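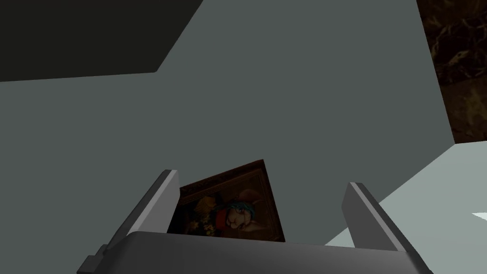 *Simulated gripper holding a small framed painting.*

Wed 2 November

I went to the Furtado open day in Inddale expecting to be sold something, and I was. The company makes smart glasses, or says it will. The invitation promised "a day inside the future of seeing." What I got was a two-hour tour, a sandwich, and 4 minutes with the product on my face.

The building is an old carpet warehouse behind the bus depot. Parking was bad. They signed us in on a tablet that crashed twice, then gave us paper badges and split us into groups of 20. My group was mostly people from local firms, plus a few students who asked better questions than the rest of us did.

First stop was the optics room, where we looked through a window at people working at benches. The guide said the new display is twice as bright as the one shown in July. I asked twice as bright as what, in numbers, and was told that would be in the spec sheet. The spec sheet was on a table by the exit. It doesn't mention brightness.

Next came the software side, which goes by the name Rorkurow. This is the part that is supposed to recognize what you're looking at and put a label next to it - a bus stop, a menu, a bottle of pills. The demo ran on a big wall screen, and it looked great. It was also a recording. When one of the students asked to see it live, the guide said the network was having a slow morning.

The live version was upstairs. I wore the glasses in a carpeted room with a bookshelf, a plant and a kettle. It got the kettle right away. It called the plant "salad" for a while and then gave up. Text was readable if I held my head still, and the left arm of the glasses got warm enough behind my ear that I kept wanting to shift it. I wear regular glasses too, and there is no version yet that fits over them or takes a prescription. "On the roadmap," they said.

Battery life is claimed to be up to 20 hours. I'd like to know who is getting that. The pair I tried was swapped out for a charged one before my turn, and there was a whole tray of them on the charger by the door.

I did like the Nokero corner. Nokero is a small outfit that shares the second floor and makes a clip-on reading light with a speaker that reads printed pages aloud. It does one job. I handed it my parking receipt and it read the whole thing, including the fine print, in a voice a bit like a train announcement. It costs $300, which seems high for a lamp, but I could buy one today and take it home.

Furtado's own price hasn't been set. The slides said 2,863 people have signed up for the waiting list. Signing up is free and takes an email address, so I wouldn't read much into it. I also asked what happens to the video the glasses take while they're labeling things. One person told me it stays on the device, and another, downstairs, said it goes to their servers "for quality." Somebody should sort that out before they ship.

There's another open day planned for the spring. If they let visitors take the glasses outside and walk to the bus depot and back, I'll go again. The sandwich was egg.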